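Why Does a Whiteboard Wipe Clean (Well, Almost)?
By Jarrah Quinlan for the Cukirberg Children's Science Page

Have you ever drawn a great big dragon on a whiteboard, wiped it away with one swoop of your arm, and wondered where it went? If you tried that on a piece of notebook paper you would only get a smeary dragon and a dirty sleeve, so something special must be going on.

Let's start with paper. Paper is made of lots of tiny fibers, all squashed together, with little gaps in between. When you write on it with a marker, the ink sinks down into those gaps and stays there. A whiteboard has a very smooth, hard coat on top, so the ink has nowhere to sink and has to sit on the surface, a bit like a puddle on a plastic slide.

The marker is clever too! Dry-erase ink has color in it, a liquid that dries up fast, and a slippery ingredient that keeps the color from grabbing hold of the board. Once the liquid is gone, you are left with a thin, dusty layer that your eraser can push right off - or most of it, anyway. 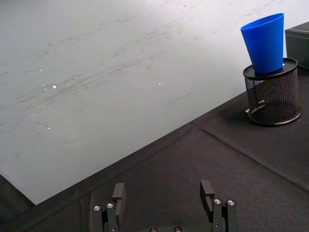
Why do gray streaks stay behind after you wipe a whiteboard?
Little bits of dried ink get spread around by the eraser and cling to the board, and when lots of colors are rubbed together they look gray. An eraser that is already full of old ink makes the streaks worse.

You can help a streaky board at home or at school. Ask a grown-up for a soft cloth, dampen it with a little water, and rub gently. Then dry the board with another cloth before you draw again. Please don't use anything scratchy, like a kitchen scrubber! Scratches give the ink tiny places to hide, and then your board starts acting more like paper.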